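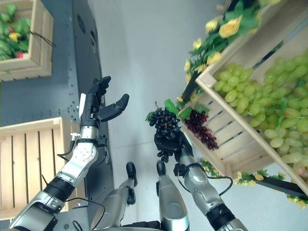
Moving from the infant seat to a convertible, how did you pick?

Posted by Iris in Car Seats & Travel

Hi everyone! My son is 9 months old and getting really long. He's still under the weight limit on his infant seat, but the top of his head is creeping up toward the top of the shell, and I think we're done with it before spring is over. I'm actually kind of excited to stop lugging that thing up the stairs!

We have one small hatchback and my husband is tall, so front seat room matters a lot. My mother-in-law also drives him on Mondays in a much older car that has lap and shoulder belts in back but no lower anchors. So either we buy two seats, or we get one that goes in well with the belt and move it every week. I don't mind moving it if it's not a wrestling match.

My main worries are how long he can stay rear-facing, whether it'll fit behind a tall driver, and whether a seat belt install is really as good as using the anchors. Would love to hear what worked for you, especially if you have a little car too.

Zerrin Akgül
Parent of 2, small car household

Oh, I love this question, we went through exactly this with our second! First, the belt thing, so you can relax a bit: a good belt install is just as acceptable as a good anchor install. Pick whichever one you can get tight in that particular car. Just don't use both at once unless your manual says you can (most say no). The test is the same either way. Grab the seat at the belt path with your non-dominant hand and give it a firm tug side to side and front to back. Less than an inch of movement and you're good. Don't test it up at the head end, a rear-facing seat will always wiggle there and you'll drive yourself crazy.

For the height, check your manual for the number, but a lot of infant seats want at least an inch of shell above the head. When that inch is gone, so is the seat, even if he's pounds under the limit. Sounds like he's nearly there.

Now the fun part, fitting it in! Take a tape measure AND your tall husband to the store. Have him set the front seat where he really drives, not where he politely says he can manage. Then try the convertible behind him and behind the passenger side too. Sometimes the center works best because the shell sits between the two front seats, though in our hatchback the middle had a hump and I could never get it flat. We ended up behind the passenger, and I scoot that seat forward.

Look at the recline angle as well. A newborn needs to lie way back, but a baby with solid head control can often ride more upright, and that gave us back a couple of inches up front. Your manual will show the allowed range, usually with a line or a bubble on the side.

As for moving it every week, I did that for 18 months and it got really quick. I kept the manual in the pocket under the cover and took a phone video of myself doing the belt path, so my dad could follow along. Best thing I did!!

Jorell

we just got a second cheap one for grandmas car. every new seat sold here has to pass the same federal crash test so cheap is fine. ours weighs nothing and she never has to touch the straps. no regrets

Antigoni Sotiropoulos

Agree with pretty much everything Zerrin wrote, and I'm so glad someone mentioned the tug test! A few things to add about the older car.

Find out how the seat belts lock. In most newer cars you pull the shoulder belt all the way out, let it feed back in, and it ratchets tight. Some older belts don't do that, and then you need either a lock-off built into the car seat or a locking clip. I'd go for a convertible with built-in lock-offs, they make belt installs so much nicer.

On staying rear-facing, look at the height limit as closely as the weight limit, particularly with a long baby like yours. My daughter is tall too and stayed rear-facing until she was past three, legs folded up like a little frog and perfectly happy.

And please go see a certified technician if you can! We had ours checked in Tendesmont and she had us do the install ourselves while she coached. I'd had the belt through the wrong path the whole time, so I was very happy I went. Bring both cars if your mother-in-law is up for it.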